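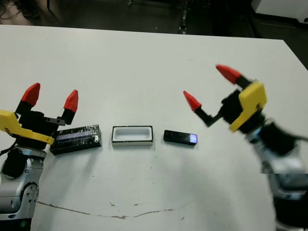 White tabletop with three small objects set out across the middle.

Last updated: September 3, 2024
81 shares | 7 comments

Keeping a White Worktable in Good Order

The following guidance is issued by the Bredivmont Household and Workshop Advisory Service for residents who use a white or light-colored table for sorting, mending, small repairs or general household work. It replaces the shorter sheet distributed with the July circular. Readers who hold a copy of the earlier sheet should discard it, as the section on stain removal has been rewritten in full.

Choosing where the table stands

A light surface shows small parts well and shows dirt equally well. Place the table where daylight falls from one side. Direct sun on a white top produces glare, and small pale items such as buttons, washers and plastic caps become difficult to see after a short time. Where the only available position faces a window, a plain blind drawn halfway is generally sufficient.

The floor beneath deserves some thought. A dark floor hides dropped screws and needles; a patterned one hides them better still. Residents working over dark flooring are advised to lay a pale sheet or an old tablecloth under the working side, extending well past the edge of the table. At the end of the session the sheet is gathered by its corners and shaken out over a tray, not over a wastebasket.

Leave enough clearance behind the chair to stand up without pushing the table. Tables placed against a wall should be set a finger's width away from it, so that the surface can be wiped to the edge and the wall is not marked.

Laying out small items

Set out only the items required for the task at hand. Place them in a single row across the middle of the table, with clear space between one item and the next. The row should be within easy reach of both hands when the user is seated, and far enough from the near edge that a sleeve does not sweep it to the floor.

When a household object is being taken apart, lay the parts down from left to right in the order in which they come off. Reassembly then proceeds from right to left. Readers who are left-handed may prefer to reverse the arrangement, and there is no objection to this provided the same direction is kept every time. Households in which two people share a table should agree on a direction and write it on a card.

Items that roll should be turned so that they roll along the table and not toward the edge. A folded napkin under one side will hold most of them. Very small screws may be pressed lightly into a strip of masking tape laid adhesive side up, with a pencil note beside each one. The tape should be lifted on the same day. Left for several weeks it hardens, and the residue is troublesome to remove from a white finish.

Do not stack. A stack of two small things soon becomes a stack of five, and the lowest is the one wanted.

Keeping the middle clear

Most disorder on a worktable begins at the back corners. Mail, chargers and empty packets are put there for a moment and remain. The Service recommends that each corner be given a definite use or be kept free entirely. One corner may hold a lamp and another a shallow dish for finished pieces. The remaining corners are then easily seen to be out of order when something has been left on them.

Cups and glasses should stand on a separate stool or shelf. This applies equally to water. A ring left by plain water may not stain, but it will lift pencil notes, soften card labels and spoil paper patterns.

Tools in use belong on the side of the hand that uses them, handles toward the user. Tools not in use belong in their box. The practice of setting a tool down in the middle of the row is the most common reason that a part is knocked away and lost.

Daily cleaning

At the end of each session, remove everything from the surface and brush it with a soft, dry brush. Brushing comes before wiping. Metal filings, grit and hardened glue will scratch a white top if they are dragged across it under a damp cloth, and fine scratches gather dirt until the whole area appears gray.

Wipe next with a cloth wrung out in warm water and a very small amount of dish soap. Work from the far edge toward yourself in straight, slightly overlapping strokes. Follow with a second cloth and clean water, then dry with a towel. Surfaces allowed to dry in the air often show streaks, particularly in districts with hard water.

Pay attention to the edges and the corners. Hands rest on the near edge for long periods, and a faint yellow or brown band develops there before the rest of the table shows any change. A little extra soap along this edge once a week will prevent it.

Removing marks

The maker's instructions take precedence over anything given in this section. Where none are available, test each method on the underside of the top or in a back corner and wait until the following day before proceeding.

Pencil. Use a clean white eraser with light pressure. Colored erasers may leave a tint.

Ballpoint ink. Dab with a cotton swab moistened with rubbing alcohol, turning the swab frequently. Do not rub in circles, as this spreads the mark. Open a window, and keep the bottle away from any flame or heat source.

Tea and coffee. Mix baking soda and water to a soft paste, leave it on the mark for a few minutes, and lift it off with a damp cloth. Scrubbing is not recommended on a glossy finish.

Adhesive residue. Warm the residue gently with a cloth dipped in hot water and wrung out, then roll it away with a fingertip. A little cooking oil will release what remains. Wash the area with soap afterward.

Rust. Small rust marks are left by damp screws, tins and the feet of metal lamps. Lemon juice, left for a short time and rinsed thoroughly, will take out a fresh mark on most plastic-faced tops. It must not be used on stone or on a waxed finish.

Scorch marks cannot be cleaned away. Heated tools should be rested on a proper stand, with a heat-resistant mat beneath it.

Never mix cleaning products. Chlorine bleach in particular must not be combined with vinegar, ammonia or any other cleaner. The Service does not recommend bleach for tabletops in any strength.

Covering and protecting the surface

For gluing, painting and cutting, the top should be covered. A cutting mat is suitable for knives. For glue and paint, use plain brown paper taped at the corners; printed newspaper may transfer ink to a white surface when damp. Clear plastic sheeting is acceptable for a single session but should not be left in place, as moisture is held beneath it and certain plastics will bond to certain finishes – a fault that cannot be put right at home.

Felt pads should be fixed under lamps, vises and any other heavy article that stays on the table. Inspect the pads twice a year. Grit becomes embedded in felt, and a worn pad scratches as badly as bare metal.

Putting the work away unfinished

Work often has to be interrupted. A shallow tray with a raised rim, large enough to take the full row of parts, allows a job to be moved without disturbing its order. Slide the items across one at a time, beginning at the same end from which they were laid out. Place a slip of paper in the tray with the date, the name of the article and the next step to be taken.

Haoran Xue, of the Service's workshop desk, advises writing the slip before the tray is moved. "People intend to write it once everything is on the shelf, and by then they are no longer certain which piece was waiting for glue," he notes. Trays should be stored flat, below shoulder height, and out of reach of young children and pets.

Checking the table itself

A table that rocks will shift the items on it however carefully they are placed. Press down on each corner in turn. If there is movement, tighten the leg fixings first and attend to the floor second. Thin card under one leg is a temporary measure only; an adjustable foot is inexpensive and remains in place when the table is moved.

Look along the top from a low position once a season. Swelling at the edges indicates that water has entered at a joint, and the joint should be dried thoroughly and sealed. Chips in a white finish may be filled with a matching repair paste. Apply the paste in thin layers and allow each layer to harden fully.

Printed copies

A printed copy of this guidance, reference 3287, may be requested from the front desk at Bredivmont at a charge of 50 cents. Community groups may receive a small quantity without charge on written application to Treasa Fahy, Household Publications. Corrections and additions from readers are considered before each revision. The companion sheet on sewing boxes and thread storage is in preparation.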